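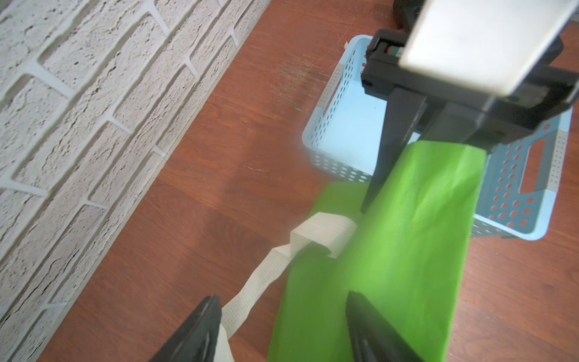
Miveo Bench Notes
Robot tinkerer, mostly grippers and wrist cameras

1/ Gripper week! I've been swapping fingers and cameras on the two-arm setup since Wednesday and I have opinions. Long thread, get a coffee.

2/ The task is simple to say and annoying to do: pick up flat cloth from a wood floor, drop it in the blue basket. Green cloth, white perforated strip, both lying flat or curling however they like. Flat fabric on a hard floor is such a good test, because a sloppy finger has nothing to grab.

3/ Fingers in the running: the long black ones in the photo, which I printed from the Lenihan files, and the stubby Dikstead pair that came with the kit. Same motors, same controller, same grip force setting at the start.

4/ Stubby pair first. Super stiff, very repeatable, great on blocks and cups. On cloth they have to come in so low that the palm is nearly on the floor, and then the wrist camera sees nothing except floorboards. I got 66 good picks out of 90.

5/ Long pair: 80 out of 90! I did not expect that kind of jump from a change of shape. The tips reach down while the housing stays up out of the way, so you can come in at an angle and pinch an edge.

6/ They do flex, though. If you push down hard the tips spread and you end up dragging the cloth around the floor like a very slow mop. I dropped the downward force twice before I liked it.

7/ Okay, cameras. I love a wrist view for this. You get your own fingertips at the bottom of the picture, the cloth right between them, and the other arm over by the basket. For teleop that beats any overhead view I've tried, at least for the last couple of inches.

8/ The catch is blur up close. Anything near the fingertips goes a bit soft, and that's right where I want to see a fold. I tried a narrower lens for an afternoon. Sharper tips, but I lost the basket completely and kept moving the wrist to look for it. Went back to wide.

9/ Also, glossy black fingers on a shiny floor – not my smartest choice. The highlights move when the arm moves. Next set gets printed in something matte. Orange, maybe? Tell me if you've had luck with a color.

10/ The white strip deserves its own post. It twists, it stands up in little loops, and it has tiny dots all over it. Grabbing a loop is easy. Grabbing the flat part is a whole hobby. Most of my misses with the long fingers were on that strip.

11/ Controller notes for the two people who asked: I ran the Ovgate board for both sets. Smooth, quiet, and the force reading is good enough to feel when you've pinched cloth versus floor. The menu for saving presets is buried three levels down and I complain about it every single day.

12/ Wear so far: 3,000 open-and-close cycles on the long pair and the tips still meet. One screw worked loose on the left side. Threadlocker, done.

13/ Next up is a soft pad on just one fingertip, then the same cloths again. If you've tried one soft and one hard finger on thin fabric, please send me your numbers – I'd love to compare before I print a whole batch.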